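Search this diary Search Go

Friday, tip boxes 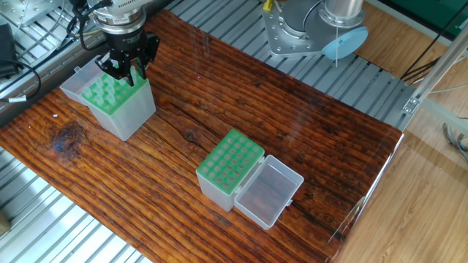

Last changed Friday, 4:70 entries kept in this diary

Spent most of the morning on the tip boxes. There are two out on the dark board, both the frosted kind with green racks, and both with their lids open. The one in the middle has nothing in its rack. The other still has some light green tips in it, which I want moved or used up before I start a new bag.

I like that board. It has a big dark knot near one side and a lot of streaks, and the varnish is shiny enough that I keep wiping it when it doesn't need it. Saodah Hutapea says it is too nice for bench work. She may be right – I have no plans to swap it.

Ordered more tips from Ollero before lunch. The bag is $67 now, and shipping takes 3 days if they have it in stock. Manurung is cheaper but the last tips from them sat crooked in the racks and I ended up pushing each one down with my thumb. I would rather pay.

Saodah came by after lunch and asked if we could keep one box full and one for refilling, so people stop taking from both. Fine with me. I wrote FULL on a strip of tape and then couldn't decide whether it should go on the lid or the front. The lids get left open all day, so the front.

Still to do: wipe out the racks with 70% ethanol, find the lid for the old Drekeck box, and answer the email about the September order. I also owe Saodah 90 cents for the vending machine.

Left at five. Rain on the way home, leftover soup for dinner, in bed early.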